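Search the help board Go Advanced

Home > House and Garden > Kitchen

Limescale in kettle coming back within days, what am I doing wrong?

Posted by Angharad Parri, January 26, 2022

Moved to Stendside in June and the water is like liquid chalk. Never had this where I lived before. Kettle gets a white crust on the bottom and there are bits floating in my tea, I end up leaving the last inch in the mug. I've done it with vinegar twice now. Works fine, comes up shiny, then a few days later it's furring up again and the whole kitchen stinks of chip shop in the meantime. 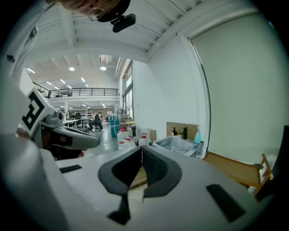
Kettle is a Bauerfeind, the cheap steel one, cost me 32 quid so I'm not throwing it out. Neighbour says get a water softener but we rent and I doubt the landlord will pay. Is there something better then vinegar? And is it bad for you, drinking the bits? Two kids in the house and they have hot chocolate most nights.

Also shower head is going the same way but one thing at a time.

3 comments Share

Annelore Rothe

Citric acid. Forget vinegar. You get it as a powder in the baking aisle or from the hardware shop, a box lasts ages and there's no smell.

What I do. Half fill the kettle, boil it, switch off at the wall, then put in a big spoonful of the powder. Go slowly, it fizzes up like mad and can come over the top if you tip it all in. Leave 20 minutes. Pour away, rinse, boil a full kettle of plain water, chuck that too. Done.

The reason yours comes back so quick is probably that you're leaving water sitting in it. Empty it at night. Made more difference for me than any of the gadgets, and I've tried a few!! Those little wire mesh balls do catch some of it but you have to squeeze them out under the tap every week and I always forgot.

Bits are just chalk, mostly calcium. Not nice but not harmful as far as I know. Ask your water company if you're worried, ours in Drarkby has a hardness checker on the website, you put your postcode in. My mum's place came up "very hard" and she's 74 and has drunk it all her life, with the bits in.

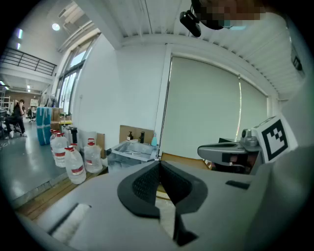 Photo: Annelore Rothe

Shower head, same stuff. Mix it up warm in a sandwich bag, elastic band round the top, leave an hour or so. Don't do it on anything gold coloured or a fancy finish, it took the shine off my sister's taps. And don't mix it with bleach, ever. Or use it on marble.

Helpful (20) Share

urixfan

get a filter jug. I have the Urix one, works ok, filters cost a bit. Or lemon juice

Helpful (3) Share

Angharad Parri

Thanks both. Didnt know about emptying it, mine's always half full so that'll be it. Getting citric acid on Saturday. Will leave the jug for now, no room in the fridge as it is.

Helpful (0) Share

Contact us | House rules | Copyright 2022 | Back to top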